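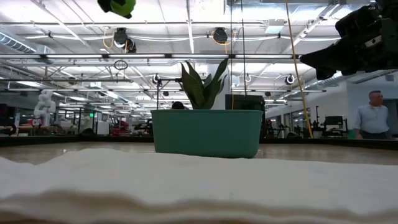

Snake plant in a teal-green planter on a light wooden tabletop.

Section 2. Setting up your Lelamlow soup maker

Read this section through once before you plug in the soup maker. The first run is water only and should not be skipped.

Before you start

Place the base on a flat surface with space above it for the steam vent. Keep the cord away from the stove. Do not stand the base on a towel or mat, as this covers the air slots underneath.

Cleaning before first use

1. Lift off the lid and take out the measuring cup and the steaming basket.
2. Wash the lid, cup and basket in warm water with dish soap.
3. Fill the jug to the lower line with warm water, add one drop of soap, and wipe the inside with a soft brush.
4. Rinse the jug and dry the outside completely, including the contacts on the bottom.

CAUTION: The blade is fixed to the jug and is sharp. Never put your hand inside to wipe around it. Do not put the jug in the dishwasher or under water.

First run

5. Set the jug on the base and turn it until it clicks.
6. Fill with water to the 900 ml line and close the lid.
7. Press Heat, then Start. A faint smell on the first run is normal.
8. When the beeper sounds, unplug the base, let the water cool and pour it away.

Making a vegetable soup

Use this recipe to learn the controls. It serves 2.

1. Cut one leek, two carrots and one medium potato into small cubes. Large pieces can jam the blade.
2. Put the vegetables in the jug with a handful of red lentils, rinsed.
3. Add vegetable stock to the 900 ml line. Do not go past the upper line - hot soup foams when it is blended.
4. Close the lid and press Smooth or Chunky, then Start.
5. Leave the lid closed until the program ends. Season after cooking, then stir with a wooden or silicone spoon.

Note: Chunky heats the soup but blends it only in short bursts at the end. If you want it smoother, press Pulse for a few seconds.

CAUTION: Steam comes out of the vent during cooking. Keep hands and face clear.

If the display shows E8

The jug is not seated. Unplug the base, lift the jug, check that the contacts are dry, and turn it again until it clicks. If E8 comes back, stop using the soup maker and contact the Flandby service desk.

For storage of leftover soup, see Section 3.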